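Workshop notebook — Tutberg Theatre, scenic and set department
December 31, 2024

Work continued on the hotel lobby set for the television adaptation of Kirnton. The production office confirmed that the lead actor remains on medical leave and that shooting of the lobby scenes is moved back by two weeks. The department is asked to keep the set standing and insured for that period. Storage of the 122 flats from the November stage run is to be charged to the Loden account, as agreed.

The staircase unit was inspected and two treads were replaced. The handrail is sound. Paint stock is sufficient for the rear wall but not for the columns — a further five tins of the grey base have been ordered from Sabatier.
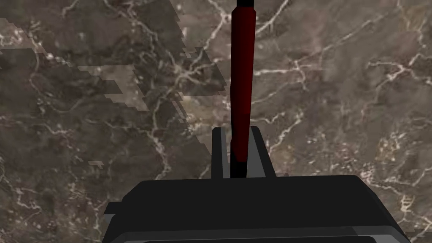

Marble surface, brown-grey with pale veins, rendered view from overhead.

Colleagues are reminded that call sheets issued before the change of schedule are void. The benefit performance in aid of the actor's treatment goes ahead in the main house, with 254 seats released for sale. The workshop will supply the plain black drapes and one lectern. The lectern still requires a new castor.

Outstanding: column paint, castor, signed storage form.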